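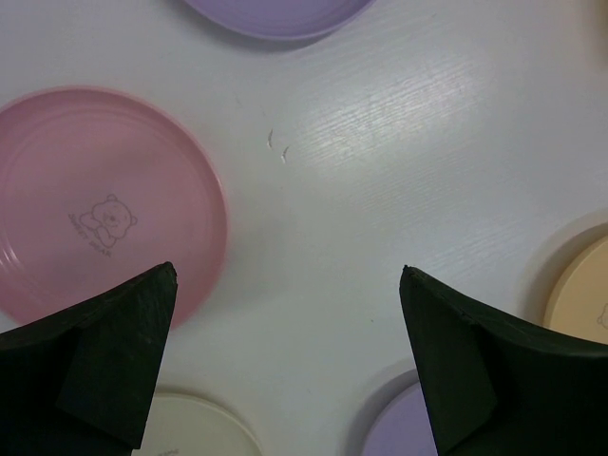 Rocío Cárdenas wrote that her variometer was still sticking at 653 feet after the update, and could somebody please tell her whether to fly with it or leave it in the bag.

Thanks for coming back to us, Rocío, and sorry you lost a good soaring morning at Clandthorpe over it. I'd leave it in the bag for now, or at least keep a second altimeter in the panel — a stuck reading in the pattern is no fun for anyone.

I went through the log you sent. The Vomus unit records happily for 38 minutes, then the pressure value freezes while the GPS height goes on climbing as it should. That makes me think the static line is fine and the sensor board has lost its connection.

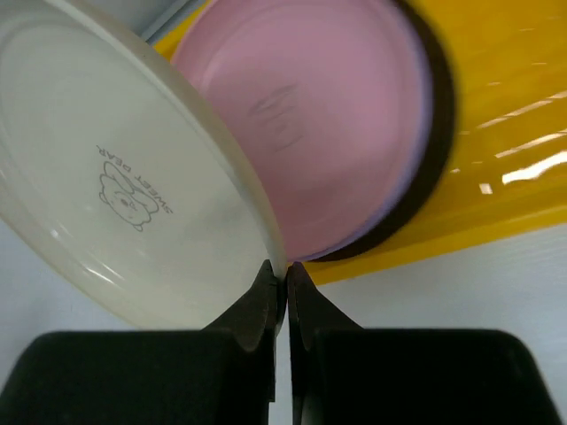

So before we ask you to mail anything, please try a full reset. Hold the center button for 60 seconds, let go, and wait for the Pruten menu to come up. Set the field elevation again by hand and leave it running on the bench overnight if you can spare it. We had a very similar case last July in a Montes two-seater, and a reset cleared that one nicely.
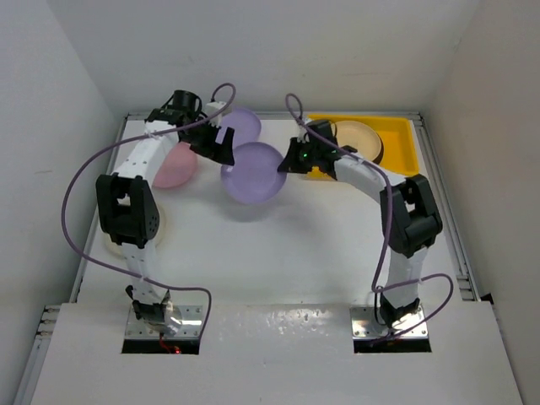 Hermenegildo Salinas
Instrument Support

Added 2020-05-17: Rocío reports the reset went through but the reading froze again, this time at 85 feet, on the bench. Replacement sensor board approved, no charge. Rocío, please keep your old mounting screws, the new board ships without them. Ticket stays open until you've had a flight with it.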